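A Visit to the Open Day of the Brikport Textile Mill

27 February 2025
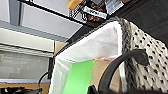
I have been sewing for many years, but until this winter I had never seen how cloth is woven in a real mill. The mill in Brikport opens its doors to visitors two times a year, in winter and again in June, and I bought my ticket as soon as the date was on their website. My interest was in cotton, and mostly in how a printed cotton is made so that the pattern stays straight from one end of the roll to the other. At home I use such fabric for simple things. A basket with small black dots on off-white outside, a white liner folded over the rim and a shaggy gray-and-black trim looks easy to make, but if the rows of dots do not run true, the eye sees it at once. I wanted to know at which step of the work this goes wrong.

The train from my town takes a little more than one hour. From Brikport station I walked along the river, past the old dye house, which has now been made into apartments. The mill is on the other bank. It is a long brick building with high windows and a saw-tooth roof, and you can hear it before you reach the gate. At the entrance I received a paper badge and a pair of foam ear plugs. Please use them. I took mine out for a moment in the weaving hall and I was sorry.

Our group had 30 people. We began in the room where the raw cotton comes in. The bales are pressed very hard and stand in rows on pallets, and the guide let us pull a small piece from an open one. It was dirtier than I expected, with bits of leaf and seed in it. After this come the opening and cleaning machines, which are closed, so there is not much to look at, and then the carding. I liked the carding best of the whole morning. The cotton goes in as a thick mat and comes out as a web so thin that you can see your hand behind it, and then it is gathered into a soft rope and falls into a tall can.

Spinning was next. The mill keeps only a small spinning section now and buys the rest of its yarn from a firm called Kelel. The guide was open about this. She said that the yarn they spin themselves goes mainly to towels and kitchen cloths, and that the finer cottons for printing are woven from bought yarn.

The weaving hall has modern looms on one side and seven old shuttle looms on the other side. The old ones still work, and one of them was started for us. The floor shakes under your feet. They make a narrow striped ticking for a small number of customers who want the old type of edge. I asked if it was possible to buy this ticking in the shop, and the answer was yes, but only when there is some left over. On that day there was none.

After the weaving there was a break of half an hour. Coffee and tea were included in the ticket, but the sandwiches were not, and the line was long. I would advise to bring your own lunch. There are benches in the yard, and it was sunny enough to sit outside with a coat on.

The printing is done in a separate building, run by a partner with the name Flolel. Here I finally got the answer to my question. Before printing, the cloth is washed, bleached and dried, and each time it is pulled along its length. If one side is pulled more than the other, the crosswise threads are no longer at a right angle to the edge. A machine with small pins holds both edges and brings the cloth back to the correct width and shape. When this is done badly, the print can still look perfect on the roll, but it does not follow the threads. Later, after the first wash, the fabric tries to return to its own shape, and the pattern goes to one side. So my crooked rows were not always the fault of my scissors!

The printer showed us a simple test. Tear a strip across the fabric, lay the torn edge flat and look if the pattern runs next to it. I have done this since then with everything in my cupboard. Three pieces were good and two were clearly off. With big flowers you can live with it. With dots, checks or stripes it is better to choose another roll.

We also saw the sample archive, which was not on the program. It holds 3618 pattern books and loose cards, the oldest with handwriting that I could not read. Of these, 2539 have been photographed. A visitor can ask to see a certain book, but must write to the office first. Some of the small patterns from long ago could be sold tomorrow in any shop, and the colors are still very fresh because the books were always kept closed.

The tour ended in the factory shop. Prices for full-length fabric are not much lower than in the city, but there is a table with remnants sold by weight. I bought two pieces of plain white cotton, which I need for linings, and one dark blue piece with a fine weave. They wrap everything in brown paper. Next to the shop is a café named Xu, where the soup is good and the portions are large.

Some practical notes for those who want to go. The tour takes three hours with the break, and most of it is standing. There is a lift in the main building but not in the print building, where the samples are upstairs. Photographs are permitted in the yard and in the shop, and not near the machines. Wear closed shoes and something that you can brush clean, as the cotton dust was on my black coat until the evening. Tickets for June are sold at the gate office and on the website.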